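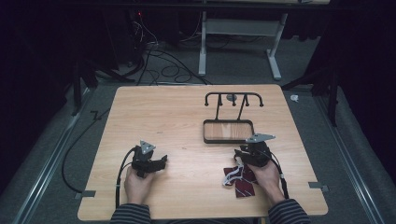
Figure 1. Both grippers at the table, with the hook rack at the back and the striped red fabric by the right hand.

Project Report: Planning the Equipment for a Two-Gripper Demonstration Station

1. What I was asked to do

When I signed up for this project I thought I'd be training models by week two. Instead I spent most of the semester with a spreadsheet, a tape measure and a lot of supplier emails, and I ended up liking it way more than I expected!

The job was to plan and price a second station for collecting hand-held gripper demonstrations. Our lab has one station already. A person sits or stands at a small table, holds a gripper in each hand and does some everyday task like hanging something on a rack, and the recordings go into a training set for the arms we'll get later. With one station, people queue. My supervisor, Ottmar Schmieder, wanted a plan for a second one that he could take to the department in January, with a ceiling of $2389 for everything except the computer.

I want to be clear that this is a planning report. The second station hasn't been built. The figure is of the kind of work it has to support, and I kept going back to that setup whenever I was tempted to buy something fancy.

2. How I worked out what we needed

My first list was terrible. I wrote down every item I could think of, looked up the nicest version of each, and came out far over the ceiling without having priced a single cable. Ottmar read it, handed it back and told me to go sit next to the table for an afternoon and write down what people touch, what they trip on, and what they go looking for.

So I did. I sat in on 20 sessions over the next few weeks (not all in one afternoon, obviously) and kept a notebook. I sorted my notes into what touches the hands, what holds the work, what carries the signal, and everything else. The last group was the biggest by a mile and it's the one I had completely left out of my first list.

3. The grippers

This is where most of the money goes. We use a pair, one per hand, each with a cable running off it. I got quotes from two suppliers.

Brakska sells a matched pair for $1585. They come calibrated together, they use the same kind of mount we already have on top for the metal brackets, and the supplier answers email. Clenitz sells a cheaper pair, but the mounting pattern is different, so we'd have to make new brackets, and the jaws are a little wider. I borrowed a Clenitz unit for a day and tried picking up a folded strip of cloth with it. I could do it, but I kept pinching the layer underneath too, and fabric is half of what we do. Hanging a necktie on a hook sounds silly until you try it through two short jaws.

I also asked both about a wireless version. The price jumped so much that I stopped reading the quote. Wired it is.

My recommendation is the Brakska pair. I know it eats two thirds of the budget. I went back and forth on this for ages – at one point I had a whole alternative budget with the cheap pair and a really nice table – but the data has to match what we have already, and a different jaw shape would mean two datasets that don't quite fit together.

4. The table and how it's held down

The current tabletop is light wood, roughly square, with slightly rounded corners, and it's clipped to a metal rail system. My first plan had a full adjustable workbench. It would have been lovely. It also weighed more than I do and wouldn't have fit between the curtains.

What I learned from the notebook is that the table matters in two ways. It can't shift when somebody leans on the near edge, and people really do lean, because your wrists get tired with a gripper in each hand. And the color should be pale and plain, so that dark objects stand out in the recordings. A basic wood panel cut to size does both.

The clips are tiny and gray and easy to forget. I forgot them twice, in two separate versions of the budget. Please don't do what I did. I've put in enough for each corner plus spares.

I'm budgeting $450 for the panel, rails, clips and a set of curtains together. The rails are most of that. I asked if we could reuse leftover rail from the mechanical workshop and the answer was maybe, so I've priced them new and will be happy if we save something.

5. Task objects

Nobody gave me a line for this and I nearly didn't ask for one. You need things to pick up! The small black rack with the hooks has been great for hanging tasks because it has a base tray, so it can also be used for placing tasks, and the knobs on the ends of the hooks make hanging harder in an interesting way. Soft things are useful too: strips of fabric, string, cord, anything that bunches up differently each time you put it down.

My advice is to keep this line small and spend it slowly. I bought a few objects early for testing and two of them turned out to be useless, one too heavy for the jaws and the other so shiny that it caused problems in the recordings. Thrift stores were better than catalogs. I'd start with one rack, some fabric in different patterns, and a handful of small rigid things, then add whatever people ask for.

6. Cables, again and again

If you take one section of this report seriously, make it this one. Look at the floor behind the table in Figure 1. Every one of those cables was a sensible decision when someone plugged it in, and together they make a tangle that I've personally stepped in more times than I want to write down.

In my notebook, cable trouble came up more than any other kind. A gripper cable snags on the table edge. Someone moves a stand and a plug works loose. A person reaches to the right and runs out of slack, so the last part of the motion looks stiff and we have to throw it out. None of that shows up in a supplier quote.

Here's what I've put in the plan:
Longer gripper cables than the standard ones, one for each side.
Reusable cable ties and a cloth sleeve for the run from the table back to the equipment stand.
A floor channel where the run crosses the carpet.
One spare of every connector type we use.
Labels for both ends of everything.

It all comes out to surprisingly little money. I compared a ready-made management kit from Zaidi with buying the parts separately. The separate parts were cheaper but came from four different shops with four shipping charges, so the kit won. I'm a little sad about that, as I'd made a very pretty comparison chart.

7. Where the money goes

Total ceiling: $2389
Gripper pair (Brakska): $1585
Panel, rails, clips, curtains: $450
Left for cables, task objects and spares: $354

That last line has to stretch, and I think it can. I'd spend on the cables first, then the objects, and hold back whatever remains for spares. The quotes include tax but not return shipping, so if a gripper arrives faulty we might be paying for the box ourselves. I asked Brakska about this and their answer was friendly and didn't really commit to anything.

8. Ordering and timing

The grippers have the longest lead time, so they should be ordered first, even before the space is cleared. The panel can be cut in a day. The curtains I'd leave for last, after the stands are in place and we know how wide the gap needs to be.

For tracking all this I used Folemov, the shared inventory sheet the lab already has. I added a column for who ordered what and another for where it's stored. The second one has already been useful – I found a box of unopened clips in a cabinet while I was filling it in.

9. Things I'd do differently

I'd start with the sitting and watching. I lost close to three weeks pricing equipment for a station I'd imagined. I'd also talk to the people who use the grippers every day before emailing any supplier, as they knew about the slack problem long before I wrote it down.

I still don't have a good answer on how many spare grippers a two-station lab should keep. Right now the plan says none, and if one breaks, a station stops. Ottmar thinks a single shared spare should go in next year's request, and I've left a blank row for it in the sheet.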